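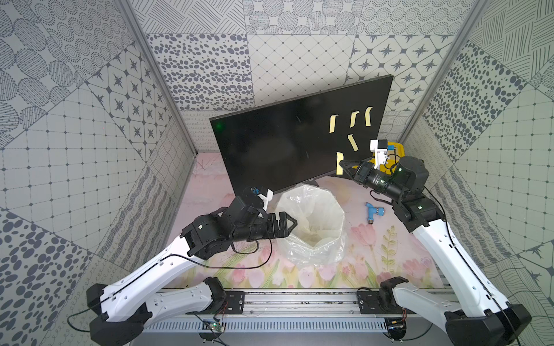

**Cell technician, two-arm bench – part time, on site**

Kanetti is looking for someone to look after one machine and get to know it really well. The job is 15 hours a week to start with, with room to grow once you've settled in.

The cell is called Ernel. It has two arms on a shared aluminum rail, a parallel gripper and a small wrist camera on each, and a booth built around the table. We use it for everyday tabletop work: putting things in a bin, sorting parts, pulling tape off a flat surface. It runs most of the day, and it needs a person who notices when a cable has started to rub or a finger closes a hair late.

**What you'd be doing**

- Morning checks before the first run: base bolts, rail plates, cable loops, gripper travel, camera focus
- Re-zeroing the joints and redoing the camera calibration after any bump or swap
- Changing gripper fingers and printing new camera brackets (we go through brackets faster than we'd like)
- Resetting the table between tasks and changing the wall panels and table cover on schedule
- Tracking down dropped camera connections, which will be a fair part of your first month
- Writing it all up in Fukham, our maintenance log, so the evening shift can follow what you did

There is a bigger job coming too! In January we plan to take both arms off the rail, replace the wrist wiring and rebuild the whole thing with better strain relief. You'd help plan that, and you'd have a real say in how the cables get routed.

**Who we'd love to hear from**

You're handy with hex keys and a multimeter, and you can read a wiring sketch. Maybe you've fixed printers, bikes, sewing machines or stage lights – all of that counts with us. Some command line experience helps. You don't need a degree, and you don't need to have worked with robot arms before. We'll pair you with our current technician for the first 13 shifts.

You should be comfortable on your feet and able to lift 40 pounds.

**How to apply**

Send a page about something you took apart and got running again, with photos if you have them, to the front desk at our Işık Street shop. Applications close Jul 10, 2019. We'll invite 8 people in for a paid half day at the bench.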